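Robot club, week two of the tabletop task

We're back in the upstairs room on Friday evenings through August. Italo Fontana is running the sessions again, and he has split us into two teams. Ours is called Ovley. The other one is Simesis, and they got the better bench.

The task this term is sorting. The arm has to pick the wooden game pieces off a cloth and leave everything else where it is. Last week we lost most of the evening to calibration – the base had shifted and every grasp came in short. Italo had us redo it from scratch, which took until nearly nine.

So far our log has 3,385 saved steps, and some 91 attempts at a pick. I haven't sorted the good ones from the bad yet. The flat discs are harder than I expected. If the fingers come down a little high they close on air, and if they come down low they drag the cloth.

For the distractors we used whatever was in the supply drawer: a roll of packing tape, a red ink pad, a green packet, a little painted green thing with flowers on it. The clear plastic tube is the one I worry about, as it hardly shows against the cloth.
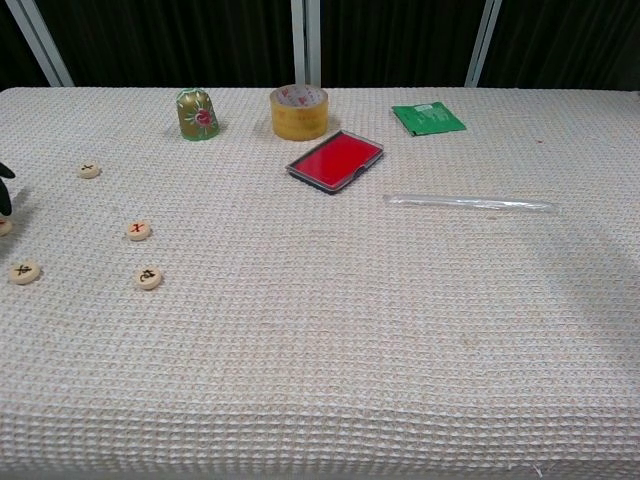 To do before next Friday

Label the attempts. Tape down the cable by the base. Ask Simesis if we can have the second lamp back.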